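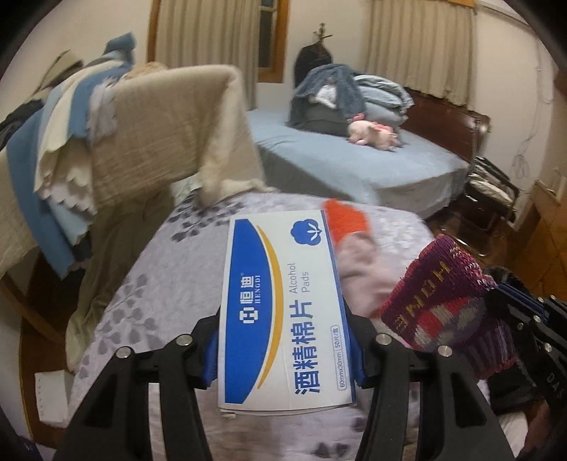 第4章　寝室での把持比較（手持ちグリッパ編）

4.1　この章の対象

本章では、Wutero記録ソフトを使って手持ちグリッパ用の指先パッド2種、Parsons型とVasimine型を比べる手順を扱います。本体の組み立てと充電は第2章、カメラの取り付けは第3章で済んでいるものとします。第3章を飛ばしてここに来た方は、たいてい4.4の手順2で第3章に戻ることになります。

試験台の上での比較は第5章です。順番が逆に見えるかもしれませんが、試験台で満点を取ったパッドが一般家庭で靴下に負ける例を何度か見たあと、編集側で章を入れ替えました。

4.2　用意するもの

・手持ちグリッパ　2台（左右に1台ずつ。同じロットのもの）
・Parsons型パッド、Vasimine型パッド　各2組
・Wutero記録ソフトを入れた端末
・Clendudmont製の同期ケーブル、または同等品
・硬い箱、布、薄い袋、発泡材など、手触りの違う小物
・口の広いゴミ箱と、その内側に掛ける袋
・記録用紙（端末があっても紙は要ります。端末は肝心なところで更新を始めます）

注記：小物は買いそろえなくて構いません。家にあるもので足りますし、新品の小物ばかりを並べると、どのパッドもよい成績を出してしまいます。

注意：刃物、割れ物、液体の入った容器、電池類は使わないでください。家族が大切にしているものも同様です。この項目は、初版にはありませんでした。

4.3　場所の準備

1. 部屋の照明をつけ、カーテンの開け方を決めます。試験中は変えないでください。途中で日が陰った場合は、その回を記録用紙に印を付けて残します。

2. ベッドの上に作業範囲を決めます。シーツの柄はそのままで結構です。無地のほうが映像は見やすくなりますが、無地のシーツしかない家庭向けの製品を作っているわけでもないので、柄物で動作しないパッドやソフトに価値はありません。

3. 畳んだ寝具は片付けなくて構いません。崩れそうな高さのものだけ、壁側へ寄せてください。

4. ゴミ箱を作業範囲の横に置き、袋の口を縁に折り返します。袋が内側で大きくたるんでいると、落とした小物が袋のひだに入り、回収に本試験より長い時間がかかります。

5. 床の配線を踏まない位置に立ちます。立ち位置にはテープで印を付けてください。2回目から急に成績が上がる試験者の多くは、腕が上がったのと同じくらい立ち位置が変わっています。

4.4　パッドの取り付けと零点合わせ

1. グリッパの電源を切り、爪を開いた状態で固定します。

2. カメラの向きを確かめます。左右の爪の先端が映像の下側に入り、両方のパッドの内面が見えていれば合格です。片方しか見えない場合は第3章の3.5に戻ってください。おかえりなさい。

3. パッドを爪の内側に当て、付属のねじで仮止めします。

4. 爪をゆっくり閉じ、左右のパッドが全面で合うことを確かめてから本締めします。先に本締めすると、パッドは斜めのまま落ち着き、以後の記録もすべて斜めのまま落ち着きます。

5. 端末でWuteroを起動し、「零点」を選びます。爪を閉じて3秒待つと表示が緑になります。緑にならない場合は、同期ケーブルを一度抜いて差し直してください。差し直しても変わらないときは、ケーブルを疑う前に、端末側の差し込み口に糸くずがないかを見ます。寝室で試験をする以上、糸くずはあります。

6. 同じ操作をもう1台でも行います。左右で異なる型のパッドを付けないでください。一度に両方を比べられて効率がよいように思えますが、比べているのが右手と左手になります。

注意：爪の連結部に指を入れないでください。閉じる力は強くありませんが、関節の隙間は狭く、作りも正直で、指と小物の区別はつけません。

4.5　把持試験A　硬い箱

硬い箱は、もっとも簡単で、もっとも油断される課題です。薬箱程度の大きさの紙箱が向いています。

1. 箱をシーツの上に寝かせて置きます。

2. 箱の両側面に爪を合わせ、潰れない力でつかみます。

3. 箱を立てた向きで持ち上げ、そのまま保ちます。

4. 元の位置へ戻し、爪を開きます。

採点は次のとおりです。

2点　一度でつかみ、傾かずに戻した
1点　つかみ直した、または箱が回った
0点　落とした、潰した、あるいは途中で空いている手を使った

最後の項目について問い合わせをいただくことがあります。無意識でも0点です。

注記：印刷面がつるつるした箱では、Parsons型がわずかに滑り出すことがあります。Vasimine型は滑りにくい代わりに、放すときに箱が片側のパッドに残ることがあります。置いたつもりの箱が手と一緒に戻ってきた場合は1点としてください。

4.6　把持試験B　ゴミ箱への投入

つかむ性能ばかりが話題になりますが、日常の作業では放す性能のほうが先に不満の種になります。本試験ではゴミ箱の口の上で爪を開き、小物が素直に離れるかどうかを見ます。

1. シーツの上から小物を1つつかみます。

2. ゴミ箱の口の中央まで運びます。縁の上を通るときに高さを取り、袋に触れないようにしてください。

3. いったん止まってから爪を全開にします。止まらずに開くと、落としたのか投げたのか、あとで映像を見ても分かりません。

4. 爪を開いたまま中を映します。小物の落ちた先と、左右のパッドの間に何も残っていないことを、同じ映像で確認できるようにします。 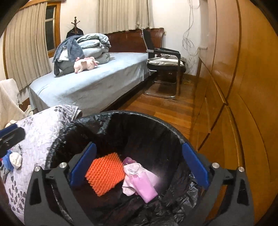 図4-2　爪を全開にした状態。左右の青いパッドの間から、袋の中にあるオレンジ色の発泡材が見える。

5. Wuteroの画面で「解放」の印を付けます。印は爪が開ききった時点に付けてください。開き始めに付ける人と開ききってから付ける人が同じ班にいると、比較表はきれいな二つの山になり、その山にもっともらしい説明を付ける会議が開かれます。

6. 中の小物は、1巡が終わるまで拾わないでください。

採点は次のとおりです。

2点　爪を開くと同時に離れ、箱の中に落ちた
1点　揺すって落とした、または縁に当たって中に入った
0点　箱の外に落ちた、またはパッドから離れなかった

注記：揺すり方に名前を付けて区別している方もいるようですが、記録欄は一つしかありません。どの流派も1点です。

4.7　把持試験C　薄い袋

本章でいちばん嫌われている課題です。薄いポリ袋は軽く、形がなく、風で動き、つかむ前とつかんだ後で別の物になります。成績が下がるのは仕様の範囲です。

1. 袋を軽く丸めて置きます。きつく結ばないでください。結んだ袋はただの塊で、試験Aの仲間です。

2. 袋の中ほどに爪を合わせます。端をつかむと持ち上がりはしますが、残りが広がって映像を覆います。

3. パッドのひだが袋を押さえる位置まで閉じ、ゴミ箱の上へ運びます。袋の一部が爪の外にはみ出しても構いません。記録用紙の「はみ出し」欄に、左・右・両方のどれかを書きます。

4. 2台同時の試験を行う場合は、もう一方のグリッパで別の薄い物（丸めた薄紙など）を持ち、ゴミ箱の縁の外側で待たせます。2台の爪が互いに触れない距離を保ってください。

5. 先に持ってきたほうから爪を開きます。順番を決めずに始めると、二人で作業している場合は譲り合いになり、一人で作業している場合は自分と譲り合いになります。 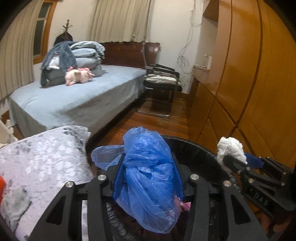

6. 「解放」の印を付け、パッドに袋が残っていないかを見ます。残っている場合は5つ数える間そのまま待ち、それでも離れなければ0点とします。口で吹くのは禁止です。

7. パッドの表面を乾いた布で拭き、次の回に移ります。

注意：薄い袋は乳幼児やペットの近くに放置しないでください。試験が終わったら、使った枚数と回収した枚数が合っているかを確かめます。

4.8　回数と休憩

各試験は、パッドの型ごとに60回行います。多いと感じるのは自然な反応です。少ない回数で出した差は、翌日にやり直すと向きが変わることがあり、そのたびに社内で優勝パッドが交代します。

60回は一気に行わず、前半と後半に分け、その間にパッドを交換してください。疲れた腕で試したほうの型が不利になるのを防げます。パッドの耐用回数は、どちらの型も開閉4,000回が目安です。回数はWuteroの「消耗品」画面に表示されますが、端末を初期化すると0に戻り、パッドのほうは戻りません。

4.9　結果の読み方

試験が終わったら「比較」画面を開きます。型ごとに、つかみの点、放しの点、両者を合わせた総合点が出ます。総合点は100点満点に換算した値です。

参考までに、編集側で行った試験では、Vasimine型の総合点が82点、Parsons型がそれを少し下回りました。ただし薄い袋だけを抜き出すと順位は逆で、Vasimine型は袋をつかんだまま離さない回が目立ちました。つかむ力をほめるか、あきらめの悪さを責めるかは用途によります。

総合点だけを報告書に貼ることもできます。その場合、画面右上の「内訳を隠す」を押してください。この機能は要望が多かったため付けましたが、当方としては押さないことをおすすめします。

4.10　うまくいかないとき

症状：零点が緑にならない
対処：4.4の手順5を参照。差し込み口を掃除したあと、端末とグリッパの両方を再起動します。片方だけの再起動は、していないのと同じ扱いになります。

症状：映像の片側にしかパッドが映らない
対処：カメラの台座が緩んでいます。3.5を参照してください。

症状：映像の四隅が黒い
対処：広角レンズの特性で、故障にはあたりません。四隅を切り取ってから保存する設定もありますが、縁に近い小物も一緒に消えます。

症状：左右で記録の時刻がずれる
対処：同期ケーブルの接続順を確かめます。右、左、端末の順に差します。Clendudmont製のケーブルには矢印が印刷されています。矢印の色が布で拭くと薄くなる場合があるため、届いたらテープで印を足しておくと安心です。

症状：試験Cだけ点が極端に低い
対処：仕様の範囲です。4.7の冒頭をもう一度お読みください。

症状：どの試験も満点になる
対処：小物を替えるか、採点者を替えてください。

4.11　片付け

1. グリッパの電源を切り、爪を軽く開いた位置で保管します。閉じたままにするとパッドに跡が残り、次の零点合わせがずれます。

2. パッドを外し、型ごとに元の袋へ戻します。外したパッドは見分けにくいので、裏面の刻印を確かめてください。

3. 再利用する小物をゴミ箱から取り出します。袋ごと捨てる前に行ってください。

4. 記録ファイルを端末の外に保存し、部屋の名前と使った型をファイル名に入れます。「最終」「最終2」「本当の最終」は検索で区別できますが、中身の区別には役立ちません。

5. 立ち位置のテープをはがします。続きを後日行う場合は残しておき、同居する方にひとこと伝えておきます。

試験台での比較手順は第5章に続きます。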